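Home Posts Media Likes About
Threads > Robots > Drarnik diary

Okay, Drarnik update, a few of you asked how the demo collecting is going! Short version: 178 good ones saved, 600 is the goal, my shoulders hate me.

A demo is me steering the arm through one whole pick and place, start to finish, while everything gets recorded. If I fumble and then fix it, I keep it (the policy needs to see recoveries). If I bump the table, it goes in the trash.
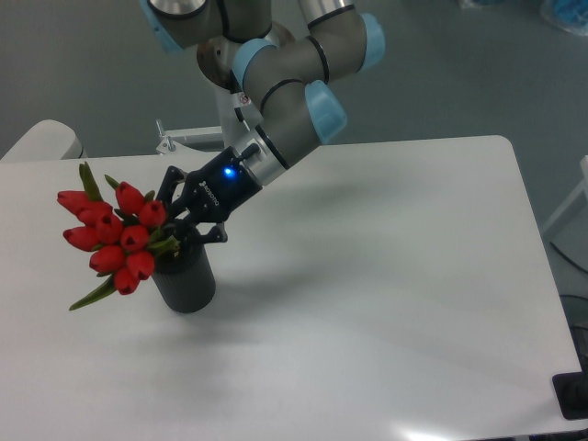
My big worry with this batch is variety. Matvii Skoryk looked at my first set and said I'd basically taught it one spot on the table, ouch. So now I move the start position every time and mix up the objects. The dark vase with the red tulips is my favorite so far, all those blooms leaning out to one side while the fingers have to deal with the rim. Way meaner than a plain block!

Khrystyna-Mariia Kushnir is doing the labels and wants "grasp" and "lift" split into separate steps. She's right, but that means going back through everything I've already saved. Sigh.

Next up is a first training run once I hit 200. I'll post the results even if they're ugly. If you've trained on a set that small, tell me how many epochs you ran!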